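The Lost Pleasure of Being a Good Guest

3 comments | 16 shares

My favorite weekend of the year is the one in April when I get to sleep at somebody else's house. I love all of it: the strange shower, the cereal I'd never buy, the late talk in the kitchen when everyone should be in bed!

Staying with people is a skill, though, and most of us picked it up by getting it wrong. I once drove 1,066 miles to see old friends in Clinthorpe and showed up at 7 a.m., three hours early, feeling very proud of myself. They opened the door in their bathrobes and were lovely about it. I have sat in a parking lot with a coffee ever since.
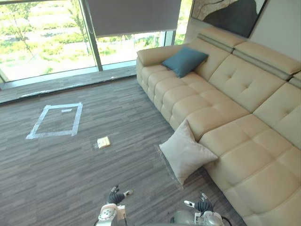

Dana Agbayani
Contributing writer, Home Life

So, arrive when you said you would. Say when you're leaving, too, before you even pack. A host who knows you'll be gone after lunch can enjoy every minute until then (and plan the groceries).

Ask how the house runs. Do shoes come off? Is the dog allowed upstairs? People are happy to tell you, and it beats guessing at midnight with your hand on the thermostat.

Bring something that gets used up. Good jam, peaches, a loaf from the bakery on your corner. My aunt still talks about a jar of pickles!

Then give your hosts an hour off. Take a walk, read on the porch, run out for milk. Even the best of friends need a little quiet by the second afternoon.

And write the note afterward, on paper if you can. Mention one small thing you loved. Mine from last time was all about the pancakes, and I've already been asked back.

Get our Home Life newsletter every month. Sign up with your email.

© Rilleo Magazine | Contact | Back to top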